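Laundry basket folding

Category: Household methods | Tidying and storage

Laundry basket folding is a loose name for sorting and folding small items of washing at a table, straight from a basket, with no bed or ironing board involved. Promoters of the method, among them the storage retailer Brernia, present it as a system. Critics regard it as folding.

Tabletop

A bare, pale surface is usually recommended, on the grounds that lint and stray socks show up on it. Wood grain makes this harder, a point the retail guides tend to skip. 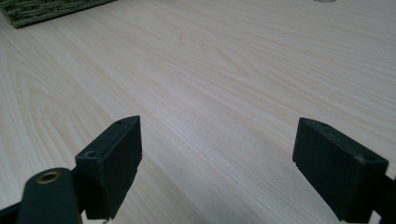 Does the table need to be a special height? Any table that lets a person fold without stooping will do, and the 105 cm figure quoted in the Nikier guide has never been explained.

Basket

Open-weave plastic baskets with cutout handles are common. Small cloths bunch up in the corners or hang over the rim, so a rectangular basket saves less space than its shape suggests - at least until the contents are folded.

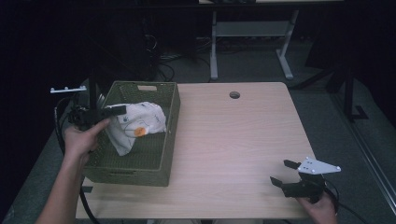
Claims about time saved are weak. A Bernel leaflet promised 27 minutes a week but gave no method of measurement, and later printings dropped the number. Folding printed cloths with the pattern outward is also advised, though the benefit seems to be mainly decorative.

Related articles
Drawer divider
Núñez fold
Linen closet
Sock sorting

Last updated: January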